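다 쓰지 않은 물건을 버리는 일에 대하여

이사를 앞두고 욕실 수납장을 비웠다. 같은 용도의 세제가 3개 나왔는데 셋 다 반 넘게 남아 있었다. 하나는 향이 싫어서, 하나는 뚜껑이 뻑뻑해서 안 썼고, 나머지 하나는 있는 줄도 몰랐다. 우리 집에서 물건은 대개 이런 식으로 수명을 다한다. 바닥을 드러내기 전에 새것에 자리를 내주고 안쪽으로 밀려난다.

나는 집이 좁아서 생기는 문제라고 오래 믿었다. 수납장을 하나 더 들이면 정리가 될 줄 알았다. 그런데 선반이 늘어나자 밀려난 물건이 더 오래 버텼을 뿐이다. 넓은 집에 사는 언니네도 사정은 같다. 언니는 창고에서 유통기한이 지난 식용유를 상자째 꺼낸 적이 있다.
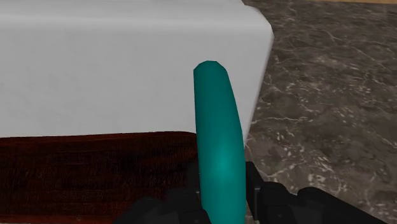
요시노리 히라노는 이 글의 초고를 읽고 생각이 달랐다. 다 쓰지 못하는 까닭은 게을러서가 아니라 포장 단위가 커서라는 것이다. 혼자 사는 사람에게 4인 가족용 세제를 팔아 놓고 왜 남겼느냐고 묻는 것은 순서가 틀렸다고 그는 적어 보냈다. 작은 병은 용량당 값이 더 비싸니 큰 것을 사게 되고, 남은 것은 결국 산 사람의 죄책감이 된다고도 했다.

일리가 있는 말이다. 동네 가게에서 작은 병은 3000원인데 용량이 두 배인 병과 값 차이가 얼마 나지 않는다. 누구라도 큰 쪽을 집는다. 그래도 나는 책임을 전부 포장에 돌리고 싶지는 않다. 큰 병을 산 다음 끝까지 쓰는 사람도 있다. 우리 어머니는 치약을 가위로 잘라 썼고, 비누 조각은 모아서 양말에 넣어 썼다. 어릴 때는 그게 창피했다. 지금은 욕실 선반에 물건이 한 줄로만 서 있던 그 집이 편했다는 생각이 든다.

물론 어머니 방식을 그대로 따르자는 말은 아니다. 비누 조각을 모으는 데 드는 시간도 값으로 쳐야 한다. 내가 권하고 싶은 것은 그보다 훨씬 간단하다. 같은 용도의 물건은 집에 2개를 넘기지 않는다. 쓰는 것 하나, 다음에 쓸 것 하나면 된다. 할인 행사를 해도 마찬가지다. 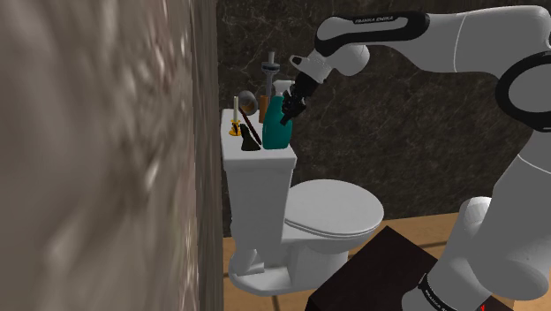
이 규칙을 지난해 9월부터 지켜 봤다. 처음 몇 주는 불편했다. 샴푸가 떨어졌는데 가게 문이 닫혀서 비누로 머리를 감은 날도 있다. 그 정도 불편은 금방 잊었다. 대신 장을 보러 가기 전에 집에 무엇이 있는지 떠올리게 되었고, 계산대 앞에서 망설이는 시간이 줄었다. 가계부를 보면 지출이 크게 줄지는 않았다. 세제를 덜 산 만큼 과일을 더 샀다.

나눔 장터에 내놓으면 되지 않느냐는 말도 듣는다. 나도 몇 번 해 보았다. 쓰던 세제를 가져가려는 사람은 드물고, 약속을 잡고 기다리는 수고가 물건값보다 크다. 남에게 넘긴다고 물건이 끝까지 쓰인다는 보장도 없다. 그 집 수납장 안쪽으로 자리만 옮겼을 수도 있다.
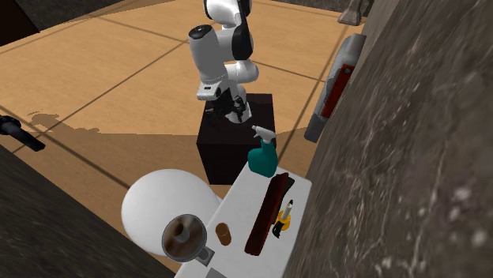
제도 쪽에서 할 일도 있다. 리필 매장이 더 가까이 있어야 하고, 작은 포장을 산다고 손해를 보지 않아야 한다. 우리 동네 리필 매장은 버스를 갈아타야 나온다. 빈 병을 들고 거기까지 가라고 이웃에게 권할 자신은 없다. 주민센터 한쪽에 세제 통 몇 개만 놓아도 사정이 달라질 텐데, 건의를 넣어 보니 자리가 없다는 답이 왔다. 다음 달에 다시 넣어 볼 생각이다.

수납장에서 나온 세제는 지금 차례로 쓰고 있다. 향이 싫은 것부터 시작했고 아직 한 뼘쯤 남았다.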